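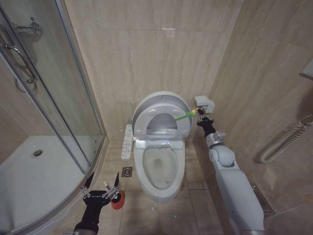

Grip loss during contact tasks was the most frequent fault logged in the Pamovon project this term, and the only one that led to a safety stop. The fault occurs when the tool held by the gripper meets resistance from the side and turns between the fingers. Toilet brushing was chosen as the main test task for this reason. The brush has a slender shaft, and the two-fingered gripper holds it by the handle, so a small force at the tip produces a large turning force at the fingers. The raised seat also stands upright behind the bowl, and the brush must pass close in front of its ring-shaped opening on the way to the bowl.

1. Setup

The platform has two arms, each with a parallel gripper. An operator drives both arms from a separate station in the next room, using the head camera as the main view. The control software is the Helten package, version 3, with the default force limits. Tests were run in a bathroom in the Kowalczyk building. The shower enclosure on the left limits how far the base can be turned, so all runs used one base position.

A run was counted as complete when the brush had been lowered into the bowl, moved along the inside wall, lifted out and returned to its start pose. A total of 334 runs were recorded. Of these, 27 ended in grip loss.

2. Description of the fault

In most of the 27 cases the brush rotated in the fingers but stayed in the gripper. The operator saw the shaft angle change, backed the arm off and ended the run. These cases cost time but did no damage.

The October event was different. The brush tip caught under the seat rim while the arm was moving up. The gripper controller read the rise in force as a firmer grip and did not report a problem. The arm kept lifting. The brush turned, came free of the fingers and struck the shower glass. The operator pressed the stop button, but the arm traveled for a further 1193 milliseconds before it came to rest. The glass was not damaged. Testing was halted until the following Monday.

3. Cause

Two separate causes were found.

First, the gripper reports only finger position and motor current. Neither value shows that a held object is rotating. A brush that has turned through a large angle gives almost the same readings as one held correctly.

Second, the stop signal was sent over the same link as the camera video. When the link was busy, the stop message waited in the queue. The delay was repeated on the bench by loading the link with video only — no arm motion was needed to produce it.

The finger pads were also checked. They were Famemitz smooth pads, worn slightly at the tips. Wear may have lowered the friction, but grip loss was also seen with a new pair, so it was not treated as a main cause.

4. Changes made

The stop signal was moved to its own wired line, which cuts arm power directly. Upward speed was reduced while the brush is inside the seat opening. A limit on wrist torque was added, set below the value logged in the October event. If the limit is passed, the arm holds its position and waits for the operator.

The handle was left as bought. A square sleeve would make rotation less likely, but it would also make the result apply only to modified tools.

5. Remaining problems

The torque limit causes false stops when the brush is pressed hard against the bowl wall. Raising it removes the false stops but lets the smaller rotations through. The present value is a compromise and was set by hand. The second arm has the new stop line but still runs without the torque limit, and it should not be used for contact tasks until that has been added and tested.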